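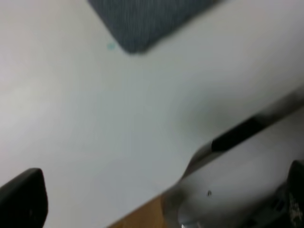
Can a robot do your chores yet?

Written by Jennylyn Dumlao for the Carkstead Young Explainers pages

Suppose it is your turn to put the clean washing away. You would much prefer to be doing something else, and so you start to wonder, as people have wondered for a very long time, why a robot can't come and do it for you. After all, robots help to build cars, and some have even driven about on Mars. Surely one of them could manage a towel?

Well, the short answer is "a bit". The long answer is much more interesting, so pull up a cushion and we'll go through it together.

Some chore machines are already here

You may have one or two at home. A washing machine fills itself with water, turns your socks round and round and spins them at the end, all without anybody standing over it. A dishwasher does much the same for plates. Some families have a little round vacuum cleaner that trundles about the carpet and bumps gently into the chair legs.

All of these are good at one job, and it is a job that hardly changes. The washing machine never has to go looking for the socks. Somebody has to gather them up from under the bed first and pop them in, and somebody has to take them out again, hang them up, find the pairs and put them in the right drawer. When you think about it, that somebody is still doing rather a lot!

Why is cloth so tricky?

Try this. Put a wooden building block on the table and pick it up. Put it down and pick it up again. It is the same shape every time, and your fingers know just where to go.

Now try it with a tea towel. Drop it on the table, then drop it again. Did it land the same way? It almost certainly didn't. Cloth flops and crumples and hides its own corners, and each time you touch it, it turns into a slightly different shape. To fold it neatly you have to find the corners, and one of them is nearly always tucked away underneath somewhere.

You have another clever thing that helps you, and that is your skin. When you rub a towel between your finger and thumb you can feel whether you are holding one layer or two. Many robot hands can't feel anything of the kind. They have a pair of stiff fingers that open and shut, a little like the tongs in a kitchen drawer, and they depend on a camera to tell them where things are. Looking at a pile of cloth and working out how many layers it has is hard even for us. 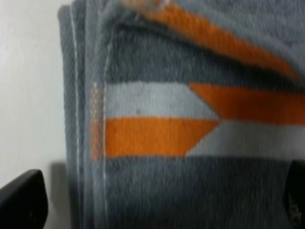
A folded grey cloth with orange and pale stripes, and the dark tips of the robot's fingers.

Stripes can be handy, by the way. If a cloth is the same colour all over, a camera has very little to go on. A stripe gives it a clue, because where the stripe bends or suddenly stops there may well be a fold or an edge.

How does a robot learn?

There are several ways, and one of them is very like the way you learnt to tie your shoelaces. A person guides the robot's arm through the job, over and over, and the robot's computer keeps a record of what the camera saw and how the arm moved. After a great many turns the computer begins to spot the pattern – when the cloth looks like this, move the arm like that.

It takes a lot of patience. You might need to be shown something 4 or 5 times before you have the knack of it. A robot might need 1,000 goes, and then get in a muddle when somebody gives it a thicker towel, or moves the lamp so that the shadows fall differently.

What about shops?

Shops and warehouses are a little easier in some ways, as the boxes are stiff and the shelves stay put. Machines that carry boxes from one end of a big building to the other are quite common now. Filling a shelf with bags of crisps, soft bread rolls and wobbly packets of rice is another matter, and most of that is still done by people. So is folding the jumpers again after customers have been rummaging through them!

So, will you ever get out of it?

Perhaps one day. People who build robots are working hard on it, and the machines are getting better at handling soft things. They can be rather slow, though, and a robot that folds a towel nicely may not have the faintest idea what to do with a fitted sheet. (Plenty of grown-ups don't either.)

Something to try at home

Ask a friend to shut their eyes and put on a pair of thick gloves. Give them a tea towel and ask them to fold it in half and then in half again, using only one finger and thumb on each hand. You can be their camera and tell them where the corners are. Then swap over.

Words to know

Gripper: the part of a robot that takes hold of things.
Sensor: a part that notices something, such as light or heat or a push.
Layer: one thickness of cloth lying on top of another.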